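Habit stacking (self-development)

Habit stacking is a method of personal development in which a new habit is attached to one that a person already has. The existing habit, called the anchor, works as a reminder for the new one. The method is used in coaching, in adult education and in many self-help programs. It belongs to the wider group of cue-based techniques.

Principle

A stack is normally written as one sentence with two parts: the anchor first, then the new behaviour. A typical sentence is "After I pour my morning coffee, I will write down the most important task of the day." The anchor should happen at a fixed moment and have a clear end. Vague anchors, such as "in the evening", are considered weak. The new behaviour is kept very short in the beginning, often under 3 minutes, and is made longer only when it is done without effort. 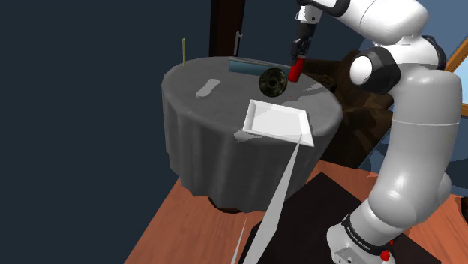

Placement of objects is the second element of the method. The coach Femke Verhoeven, who taught it in Trellgate, called this element "the landing place": the thing needed for the new habit must already lie where the anchor ends. A small table is often recommended for this purpose. It may be a round one with a cloth, like the table under the red fingertips of the white arm, provided that few other things are kept on it. Verhoeven advised her students to clear the landing place every night – also on days when the habit was missed.

The Cotgate course

The best known program using the method is the Cotgate course, developed by Verhoeven and Etornam Abubakari. It lasts 50 days and allows only one new stack at a time. The first group had 46 participants. Later the course was also offered in Stultow, where it starts each July, and its workbook grew to nearly 350 pages.

Criticism

Some teachers find that long stacks are fragile, as one missed step can stop all the steps behind it. Abubakari partly accepted this criticism and proposed to limit a stack to two new habits. Others object that the method suits people with regular days and is of less help to shift workers or parents of young children.

See also: Goal setting; Morning routine; Brouwer scale of motivation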